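Home Talks Notes Contact

August
By Farzana Hashmi

Speaker notes: Buying secondhand dishes for a community kitchen

Start with the Landeg kitchen. It serves lunch every Wednesday and used to rent its dishes. The rental bill came to $2352 a year. Pause here so people can write that down.

Then the switch. We bought 119 pieces at the Skuvden estate sale and filled the gaps from thrift stores. Total spend was under $1000. Mention that serving pieces were the hardest to find. Dinner plates turn up everywhere.

What to check before paying: run a thumb along the rim for chips. Tap the plate and listen for a dull sound. Look at the glaze under a bright light. Old glazes can contain lead, so keep anything doubtful for display.

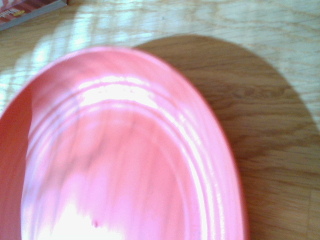

Oval plate in coral pink, with ridges inside the rim.

Next slide, storage. Ovals don't stack well with rounds. Give them their own shelf and put the heaviest at waist height. Landeg uses paper labels on the shelf edge, replaced when they peel.

Matching sets. Someone always asks. We gave up on matching and sorted by size. Guests haven't complained.

Breakage: we lost 40 pieces in the first year, mostly at the sink. Rubber mats helped. Show the cost of the mats if there is time.

Skip the dishwasher section if we are past 3:15. Take questions, then pass around the sign-up sheet for the next sale.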